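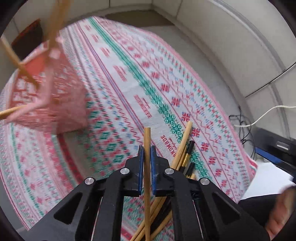
Sorting Mixed Chopsticks for the Walden Hall Kitchen
Niamh Mac an tSaoi
Household Materials, project report, November

1. Background
The shared kitchen at Walden Hall keeps its chopsticks in one drawer. They have come from many households over the years, and few were ever put away as pairs. My project looked at how long it takes to find a matching pair, and whether a simple sorting rule would help.

2. Material
The sticks were tipped out on a table with a patterned cloth on it. Going through the drawer gave a total of 138 sticks. Most were plain, in wood or bamboo, from pale to tan. Others were dark, and a few had black ends with gold on them. The decorated ones are easy to tell apart. The plain ones are harder – two tan sticks can look the same until they are laid side by side.

3. Method
I sorted in two rounds. In the first round I went by color only. In the second I took each color group and compared the blunt ends, then the length. Squared ends went on the left and rounded ends on the right. A stick with no partner went into a separate box marked Scanlon, after the shelf where the box is kept.

Every stick was picked up singly. I tried taking handfuls at first, but they crossed over each other and I lost track of which had been checked.

4. Results
Color alone was enough for the black and gold sticks. It did not work for the tan group, where I made most of my mistakes. Comparing the ends fixed nearly all of these. Length was less useful than I expected, as worn tips made true partners look different.

The patterned cloth slowed me down. Pale sticks were hard to pick out against the white parts, and I would use a plain dark cloth next time.

5. Suggestions for the kitchen
Pairs should be held with a paper band before they go back in the drawer. Single sticks can stay in the Scanlon box until a partner turns up. I did not test whether people keep to this during a normal week – Mornmont House has a similar drawer and could be used for a comparison.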